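4.3 Repacking the window box

The printed insert says repacking takes 30 seconds. Allow more than that for your first few. The insert also calls the tray "self-aligning," a claim we have not been able to confirm on any tray in the Akcombe range.

Before you start, clear a light-colored, flat table. Black packaging on a black bench is a good way to lose a tray.

1. Wipe the tabletop and let it dry.

2. Set the tray down open side up, with its long side running left to right in front of you.

3. Run a finger along the inside of the rim. Grit left there will end up on the window.

4. Bring the box in next to the tray and keep it low. There is no benefit to lifting it high, whatever the demonstration at the November training day suggested.

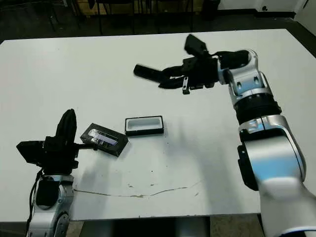 Figure 12. Window box held just above the table, beside the open tray.

5. Turn the box until its long side matches the tray's, then lower one end first and let the other end follow.

6. Press lightly on the rim at both short ends. Do not press on the window.

Note: Some people report a click when the box seats. Krystyna Kaczorowski went through a carton of 54 and heard it on a handful. Don't wait for the click. Check by eye that the gap is even on all sides.

Caution: The transparent window scratches easily. The supplier describes it as scratch resistant, and we would like to know what they tested it with. Keep rings, keys and box cutters off the table.

If the box will not go in

Take it out and turn it end for end. If it still binds, try another tray. Sizes vary more than the Zivex spec sheet admits, and forcing the fit bows the rim. A bowed rim does not recover overnight under a stack of books, although you may be told that it does.

Set aside any tray that rocks on a flat table and write "52" on the return slip, the code for a warped part. Slips go to Igor Sikora.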